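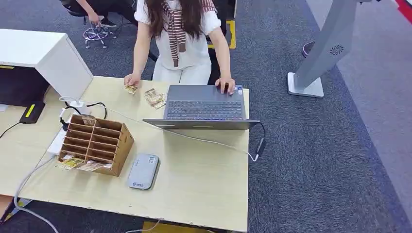

# Naylor 38 Stack Paper Cutter

**Item 997** | Sold by Wemton Print Room Supply | Ships assembled except for the lever

The Naylor 38 is a hand-operated stack cutter for small print rooms, school offices and people who make cards, notepads or booklets in short runs. It clamps a stack of paper flat and cuts it in one pull of the lever. It doesn't need electricity.

It replaces the older Naylor model with the wing-nut clamp. The bed and blade are the same size as before, so blades and cutting sticks bought for the old one will fit. The clamp, the lever and the back gauge are new.

## Specifications

| | |
|---|---|
| Maximum cut width | 38 cm |
| Maximum stack | 100 sheets of ordinary copy paper |
| Clamp | Hand wheel, top mounted |
| Back gauge | Sliding, with lock, marked in inches and centimeters |
| Side guides | Left and right, fixed square to the blade |
| Blade | Tool steel, can be resharpened |
| Base | Painted steel, four rubber feet |
| Blade cover | Clear plastic, front and rear |
| Color | Gray with black lever |

## What it cuts

Copy paper, letterhead, card stock, thin chipboard and photo paper all cut cleanly. So do padded sheets once the glue has fully dried. With card stock, keep the stack to about half the height you would use for copy paper. The clamp will close on more than that, but the lever gets heavy and the bottom sheets can come out slightly longer than the top ones.

Do not use it for laminated sheets in a stack. Laminate slides under pressure, and the pouch edges will leave marks on the blade. Cut those one or two at a time on a rotary trimmer. Staples and wire binding must come out before cutting. A single staple will put a nick in the blade that shows as a raised line on every sheet after it.

Fabric, foam board and acrylic are not covered by the warranty, and we don't recommend trying them.

## Setting up

The cutter comes in one carton. Two people should lift it onto the bench. Leave enough room behind the machine for the back gauge table, and enough in front for your largest sheet plus your hands. The lever swings up and to the right, so don't put the machine against a wall on that side.

1. Remove the foam block from under the clamp. The wheel won't turn with it in place.
2. Bolt the lever to the hub with the two bolts in the small bag. Tighten both before the first cut and check them again after the first week.
3. Slide the cutting stick in from the left until it stops. The flat white side faces up.
4. Close the front cover. The lever stays locked until the cover is all the way down.
5. Cut a few sheets of scrap paper. If the last sheet isn't cut all the way through, lower the blade using the two adjusting screws, a quarter turn each.

Most machines leave the warehouse needing no blade adjustment. If yours needs more than one full turn on either screw, call us before going further.

## Getting a square cut

Square cuts depend mostly on how the stack goes in. Jog the paper on the bench first, long edge and then short edge, and slide it against the left guide and the back gauge together. Bring the clamp down until it touches, check that nothing has shifted, and then tighten it.

For business cards and other small pieces, cut the long strips first, then turn them and cut to length. Use the same guide for every cut of the same kind. If you move a stack from the left guide to the right one halfway through a job, any small error in the original sheet gets doubled.

Heavily inked solids can pick up a mark from the clamp. A piece of clean chipboard on top of the stack prevents this.

## Blade and stick care

The cutting stick wears before the blade does. When the bottom sheet starts to tear or comes out with a fuzzy edge, turn the stick to a fresh side. Each stick has four usable sides, and with both ends that makes 8 positions in total. Once all of those are grooved, throw it out.

If a fresh stick doesn't fix the edge, the blade is dull. We sharpen Naylor blades at our own shop. Order a blade carrier with your first sharpening and keep it; we don't accept blades wrapped in cardboard and tape. Many customers keep a second blade so the machine isn't idle while the first one is out.

Wipe the blade with a dry cloth after cutting padded sheets, working from the back of the blade toward the edge and wearing cut-resistant gloves. Put one drop of light oil on the clamp screw every month. Don't oil the bed.

## In the box

- Cutter with blade fitted
- Lever and two bolts
- Cutting stick, plus one spare
- Hex wrench for blade screws
- Printed manual in English

The stand, blade carrier and spare blade are sold separately. The stand has a shelf and two locking casters. It fits this model only.

## Customer comments

> We do table cards and menus, mostly on heavy stock. The old cutter drifted on anything over a few sheets and this one doesn't. The wheel is slow compared with a lever clamp but I would rather have it.
>
> **Yvonne Haslam**

> Good machine. The back gauge lock is a little stiff and the numbers on the scale could be bigger. Four stars for that.
>
> **Keith Mapplebeck**

> Arrived with a scratch on the base. Wemton offered an exchange but it didn't affect anything so I kept it and they sent a box of sticks. I use it for sketchbooks, text block only, covers done separately.
>
> **Lejla Kneževič**

## Questions we get

**Can it be used in a classroom?**
By an adult, yes. The lever can be padlocked in the down position. The lock isn't included.

**Does it trim finished booklets?**
Yes, if they are thin. Saddle-stitched booklets are thicker at the spine, so press them overnight and cut only a few together.

**Can I fit a laser line?**
No. There is no mounting point for one on this model.

**Is the scale accurate?**
It's set at the factory. Measure your first cut with a steel ruler, and if the two disagree, loosen the pointer on the gauge, move it to match and tighten it.

## Warranty and returns

The frame, clamp and lever are covered for two years. Blades and sticks are wear parts and are covered only for defects on arrival. Keep the carton and foam until you have finished your test cuts, as we can't take a return without them.

For parts and sharpening, ask for Evie Cropper at the service desk and have your serial number ready. It's stamped on the back of the base, under the gauge table.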